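3.2 Coleta de demonstrações

As demonstrações foram obtidas por teleoperação na célula Porberg, com 2 braços montados sobre a mesma estrutura de alumínio. Cada episódio corresponde a uma única instrução em linguagem natural e termina quando o operador libera os comandos. Lucimara Assunção e Gert Sibiya alternaram-se na operação, em blocos de 17 episódios, com troca de tarefa ao fim de cada bloco. Os fluxos das câmeras de punho e da câmera fixa foram gravados em paralelo com as posições articulares e a abertura das garras.

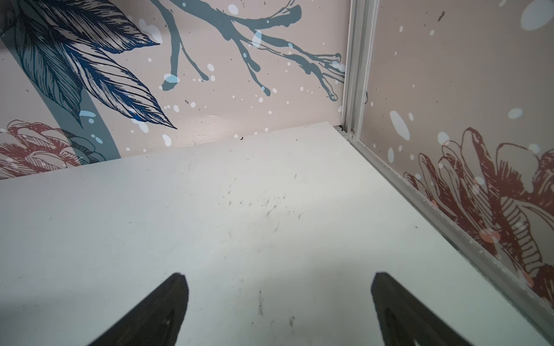
A variação de fundo foi tratada como parâmetro do conjunto, e não como ruído a eliminar. Os painéis da célula recebem revestimentos impressos, substituídos entre campanhas, de modo que a política não associe a tarefa a uma parede específica. Nas vistas de punho, o padrão de folhas, galhos e respingos sobre fundo rosa ocupa uma parcela considerável da imagem, ao passo que o tampo branco oferece pouca textura além de riscos e manchas acinzentadas. Essas marcas foram mantidas - a limpeza digital dos quadros alteraria a estatística da superfície em relação à observada na execução. Segmentos sem objeto entre os dedos também permanecem no conjunto, com rótulo próprio, e entram no treinamento com peso reduzido.

Os objetos foram distribuídos de forma a combinar itens rígidos e deformáveis no mesmo arranjo (Figura 4). Tecidos dobrados, um deles dentro do cesto turquesa, dividem a mesa com louça de pequeno porte, e as prateleiras de arame nas paredes acrescentam elementos que o modelo deve ignorar quando não são citados na instrução.
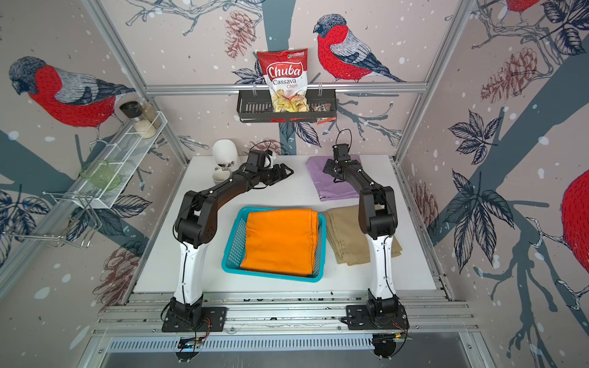 Figura 4. Célula de coleta, vista da câmera fixa.

Para Rozália Győri, que a mesma pessoa opere um bloco inteiro é uma limitação do protocolo, pois a política pode absorver o ritmo do operador em lugar da estrutura da tarefa; sua sugestão foi intercalar operadores a cada episódio. O procedimento foi testado em 6 blocos adicionais. O tempo de preparação aumentou, e optou-se por manter a alternância por bloco, reservando os episódios intercalados para validação. A divisão final é feita por bloco - nunca por quadro - para evitar que trechos vizinhos de um mesmo episódio apareçam em partições distintas.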